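Pradberg Community Kitchen: where we're up to with the recipe book and the cooking sessions
Progress report to the Brenari Fund, October

Hi Gunnel,

You asked for something shorter than last time, so I've tried to keep the spreadsheets out of it and just tell you how we're going. Gus Wojcik has the full costings if you want them (he'd love it if you wanted them).

The recipes

We said we'd have 60 recipes tested and written up by now, and we've got 63, which I'm pretty chuffed about! Not all of them will make the book. Three of the soups are basically the same soup with a different herb in it, and I can't bring myself to love the zucchini slice no matter how much cheese goes in. But we're over the line on numbers and can afford to be picky.

Every recipe has been cooked at least twice, once by me and once by somebody who hadn't seen it before. That second go is where all the trouble shows up. I'd written "cook until done" in the lentil bolognese, and the poor woman testing it rang me at half past six with three kids waiting for their tea, wanting to know what done looked like. Fair enough. It now says to simmer with the lid off until a spoon dragged across the bottom leaves a clear track for a second or two.

The other thing that came up again and again was tins. Half my recipes called for a small tin of tomatoes and half for a large one, and people were ending up with leftover tomato in the fridge going furry. I've gone back through and made everything work with the standard 400 gram size, except the big tray of baked eggs, which takes two.

Budget meals

The target was to feed four people on pantry basics, with nothing you'd need a special trip for. Most of the mains get there easily. The fish pie doesn't, and I've tried it with frozen hoki, tinned salmon and tinned tuna. Tuna is the cheapest and tastes the worst. I'd like to keep the salmon version and mark it as a treat, if that's all right with you.

Flavour was the big worry when we started, and I reckon we've sorted it by leaning on a few things: brown onions cooked properly slowly (the first instruction in a lot of these recipes is now "be patient"), a splash of vinegar at the end, and toasted breadcrumbs on anything soft. Gus thinks I'm obsessed with breadcrumbs. He's had four helpings of the cauliflower pasta, so I'm not taking notes from him.

The Kovico sessions

We've run the autumn and winter blocks at the Kovico hall and the spring one is underway. There are 40 places per block, and spring filled up in a bit over a week. The format's the same as you saw when you visited: cook one main and one side, eat together, take the leftovers home in whatever container you brought.

Bread night was the favourite by a mile. I was nervous about it, as dough is a bit of a leap if you've only ever bought a loaf, but a no-knead flatbread with yoghurt is very forgiving and everyone was eating within the hour. Pastry night was harder. It was a warm evening, the butter went soft before anybody had rubbed it in, and we had some very sturdy quiches. Next time I'll chill the flour as well as the butter and start with the pastry while the room's still cool.

I've also changed how we hand out the recipes. One page each, big print, ingredients listed in the order you use them. It sounds like nothing, but people stopped losing their place. 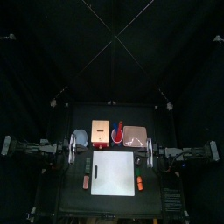 What's running behind

The layout. Talebi, who are doing the design and printing, sent the first sample pages later than we'd hoped and the method text was tiny, so I've asked for it bigger. That pushes up the page count and we'll need to trim a few recipes to fit (goodbye, zucchini slice). The index hasn't been started either, and that one's on me.

I also haven't finished the section on swapping ingredients. I want it to say what happens when you use oil instead of butter in a muffin, or barley in place of rice, and I'd sooner test those properly than guess.

Coming up

Between now and the next report I'll finish the swaps, re-test the two curries with less salt, and get a corrected set of pages back from Talebi. The last spring session is a roast chook and three things to do with what's left of it. You'd be very welcome to come along, Gunnel. We start cooking at 5.30 and eat at seven, and if you could bring a container with a lid that would be great.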